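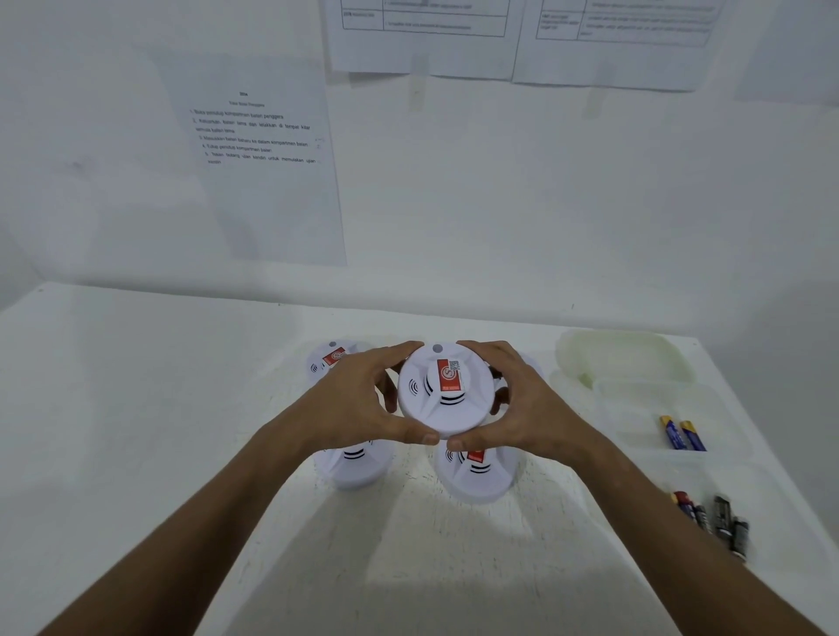 Robot class: where do we split the battery swap?

Our club is teaching an arm to change smoke detector batteries. We do it by hand first and label each step from the head camera. 40 clips so far. Is picking up the detector its own step or part of "open the cover"? My partner and I label it diferent every time.
Zundora

Mwanahawa Lukumay
Own step. Starts at first touch, ends when the hands start on the cover. Write that down before clip 41 and redo the old ones, sorry. Also old batteries out and into the recycling spot = two labels, we mixed those up in October and training was a mess.

Odera
just use one label for the whole thing, worked ok for us

Nassoro Massawe
Depends on the gripper. With two arms split it, like Mwanahawa said. And keep teh self test button press seperate.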